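Home | Notebook | Bench log | Parts | About

Bench log, 05/09/2022 – Nurnlow node, sync trouble again
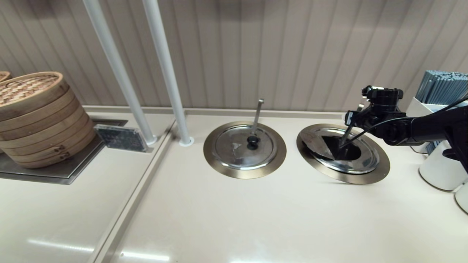 So the Nosis wallet backend is up again after I rolled it back to the old build last night, and I'm a fair bit happier with it (still not happy happy). Block 515 of the test chain was where it kept choking – same spot each run, which at least makes it easy to chase!

Changed the peer timeout to 90 seconds and restarted. Got past 515, then lost 3 of the 4 peers on the Medina side. My hunch is the fee estimator is hogging the queue and the handshakes go stale behind it. Pulled the estimator into its own process, a bit ugly, but the logs are a lot easier to read now and I can colour the two streams differently.

Retach token contract: transfers fine, the burn function still rounds the wrong way on tiny amounts. I've left a failing test in the repo so whoever picks it up can see it straight off. Please don't "fix" it by deleting the test – I've done that myself and regretted it.

Keys for the test wallets are in the usual drawer, on the blue stick. Testnet only, no real coin on there.

Next: rerun the whole sync from genesis with the estimator switched off, and compare memory use.

Recent entries
Moving the Medina peers to new hardware
Retach rounding, first look
Nosis backups before November

Contact | Copyright Nurnlow bench log | Back to top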